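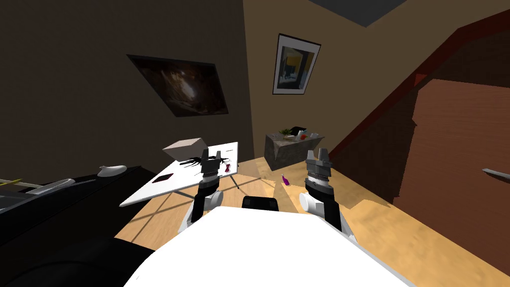
Shufen Dong wrote in to ask why I never look at handrails until somebody complains about one, and whether the stairs shouldn't come first on the list. Fair enough! So they do now.

Buildings > Tostell House > Walkthroughs > February

Stairs and landings
[x] Handrail tight, top to bottom – I pulled on it hard the whole way up and got a tiny wiggle at the second bracket. Tightened it, will try again next month.
[x] Treads level, no lifted edges – good. One had an old staple in it (how long has that been there?) and I pried it out.
[ ] Light switch at both ends – the lower one still sticks. On the list for the electrician, along with the porch.

Exits
[x] Doors open all the way – yes, but the Pedach Street door drags when it's damp out. I planed it last fall and I guess I'll be planing it again.
[ ] Exit signs lit on test button – 5 tested, one dead. New battery ordered from Itness, and if they send the wrong size again I'm going to lose it.

Extinguishers
[x] Gauge in the green, pin in, tag signed – all fine. I signed the kitchen tag on the wrong line, so please don't "fix" it, I've initialed it.

Boiler closet
[x] Nothing stored within reach of the burner – somebody's paint cans were back in there. Moved them to the shed. Please, please leave them in the shed.
[x] Water meter read – 1,653, and last time it was 1,166. That's a bigger jump than I'd like, so I put dye in both toilet tanks and I'll check the bowls before I lock up at 6 p.m.

The Mussa Room
[ ] Window latches – two done, the painted-shut one needs a putty knife and more patience than I had left.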